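Writing for the Ear: Notes for Unit 4

Welcome back, everyone. Last time we talked about how a stage play leans on the eye, and I promised we would spend this unit on plays with nothing to look at. Radio drama is a lovely form once you get used to it, and I hope a few of you will fall for it the way I did (mine was a scratchy tape of a ghost story, heard in the back seat of a car).

Start with who is in the room. On stage, a silent character is still there. On the air, anyone who hasn't spoken for a page has more or less gone home, so let people cough, hum, or be called by name now and then. Please don't overdo the names, though! Real folks hardly ever use them.

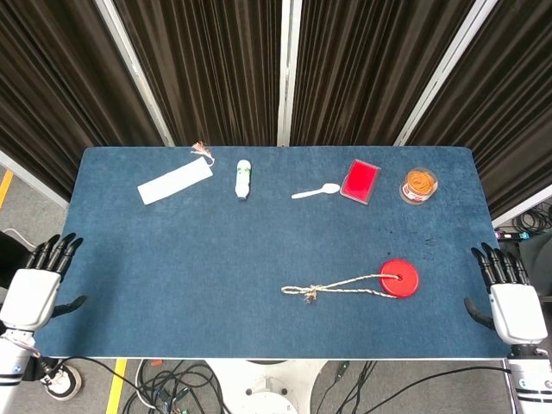
Tabletop with bottle, spoon and red ink pad.

Next comes sound. Beginners tend to write in every footstep and door, and the poor listener ends up lost in a clatter. In our practice script, The Waaka Ferry, the first scene uses just 2 sounds, water and a bell, and you know where you are before a word is said. Read it aloud at home, slowly, and mark the spots where you'd want quiet.

A word on length. A half-hour slot is shorter than it seems, and your draft for the Tarnmont workshop should stay under 2,000 words, stage directions and all. If you run over, look first at the opening page, where most of us are still clearing our throats.

For next time: read Grurngate, scenes 1 to 4, and bring a short monologue of your own to share. Drafts are due 30/10/2020. Handouts are in the tray outside Serkis Hall, room 68.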